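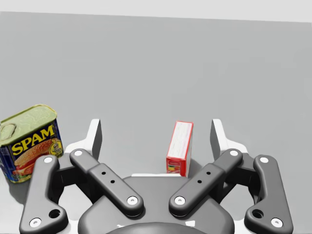
My dishwasher died in August with a full load inside, which seemed rude. It made a noise like a spoon in a blender, blinked an error code, and went dark. The manual said the code meant "contact service." I suspect every code means that.

Service was Lawal Fashola, who has fixed every appliance on our street and has an opinion on each of them. He pulled off the kick plate, lay down on my kitchen floor, and sighed. The pump was gone. A new one would cost more than half the price of a new machine, and the old one had already lived through two house moves and my teenage son.

So I went shopping. I had not bought a dishwasher in years and assumed it would take an afternoon. 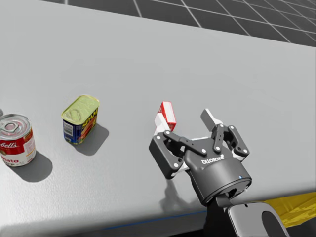 The first store showed me a Loltura with 20 wash programs. I use one. On holidays I use the one next to it. The salesman wanted me to know that I could start it from my phone, and I asked whether my phone could also load it. He had clearly heard that before.

The Broltix was quieter, and he turned it on to prove it, in a showroom next to a highway. It was also 500 dollars over my budget — a budget I had made up in the parking lot, but still.

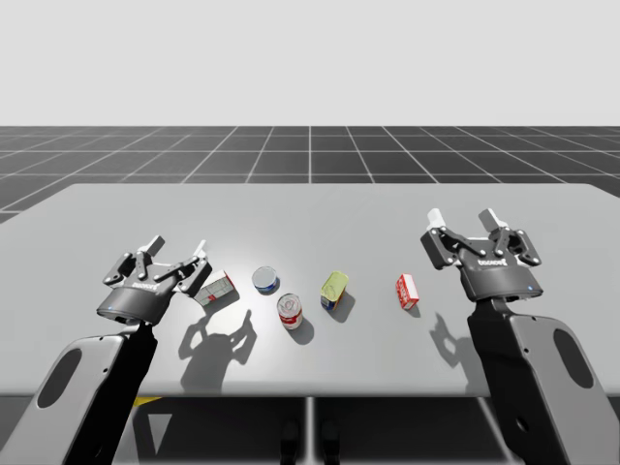

In the end I bought a plain white Alledero with 5 programs and a button that says Start. Delivery took 34 days. I washed everything by hand in the meantime and learned that my family owns far too many mugs.

Lawal came back to hook it up and said the hose was cheap. He replaced it with one from his van, ran a short cycle, and stood there listening with his head tilted. "It'll do," he said. The cutlery basket is too small and the door squeaks. I have not looked up how to fix either.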